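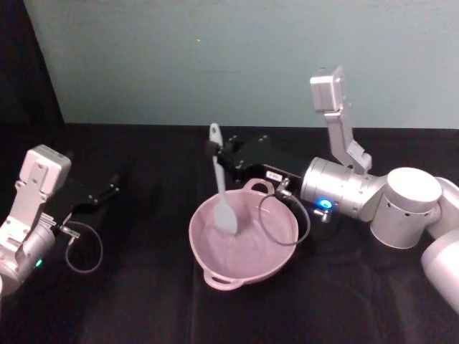 Chapter 3
Contact, or What Happens After the Plan Runs Out

I spent my first year in robotics convinced that motion planning was the hard part. You give the planner a start and a goal, it hands back a nice smooth path, the arm follows it, and everybody goes to lunch. Then Anneliese Eichhorn, who ran the lab where I was learning all this, asked me to have an arm scrape the inside of a bowl with a spatula. My path was perfect! The arm tracked it to within a hair, and the spatula either floated above the surface or shoved the bowl across the table.

Think about what the controller knows in a job like that. It knows its joint angles very well. It knows where the fingers are, because that follows from the joint angles (Chapter 2, if you skipped it). It doesn't know where the tip of the spatula is, at least not exactly, because the handle can slip a little in the grip and a silicone head bends when you press on it. And it has only a camera's opinion about where the bowl is.

So we need a controller that can give a little. In this chapter we'll build one in three steps. First we'll write a plain position controller and watch it fail, and please do run the failing version, it's good for you. Then we'll add a virtual spring between where the arm is and where we want it to be, and play with the stiffness. I like to start at 200 newtons per meter for scraping jobs, but try 18 as well and see how lazy the arm gets. Last, we'll bring in the second arm and ask how two controllers can share one bowl without fighting.

The code is all in Prekside, the small simulator we set up in Chapter 1, and the contact examples start on page 202. You'll want a fresh copy of the bowl model before you begin. The old one had a rim with no thickness, and I lost most of a December to that bug.

3.1 A controller that doesn't listen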